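Subject: Re: open day – who's doing what

Quick answers before I run, sorry for the shortness.

> Are we still doing the board demo or just the slides?
> And how many visitors do we plan for? Last I heard
> it was 900 over the whole day, which seems a lot for
> that one room. Also do the Kurek people want their own slot?

Board demo yes, slides only if the arms are down. We run it every 25 minutes from 10 am, last one at 4. Groups of 24 max, that's what fits behind the rope. 900 is for the whole Bendthorpe site, all buildings, so we'll get a fraction of that. Kurek get the slot right after lunch, they're bringing there own people to talk.

Setup is the same as at the Jostesmont visit – white board on the black table, blue parts, black curtain at the back. Left arm has the gripper and does the small pieces, right arm has the fingered hand. Please leave the curtain shut, last time someone opened it for air and we lost half an hour on lighting.
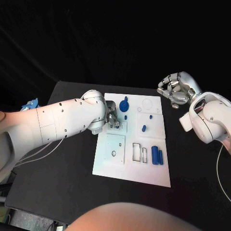
Purnen Two-Arm Group, Bendthorpe

For whoever is talking: start with the pegs and the hole plates, people get that right away. Then the cylinders, thick one and slim one, and let them guess which arm takes which. Kids love guessing. Don't promise speed, we run it slow on purpose with visitors in the room.

Still open:
– two more people for the door, morning
– spare blue parts, I have one bag, need the other one back from whoever took it to Jostesmont
– sign for the e-stop, bigger than the last one pls
– is the elevator fixed?? if not we need to tell the front desk

Dry run the afternoon before, 3 pm. Come if you're talking, otherwise optional. Reply to the list and not just to me, I'm loosing track of who said yes.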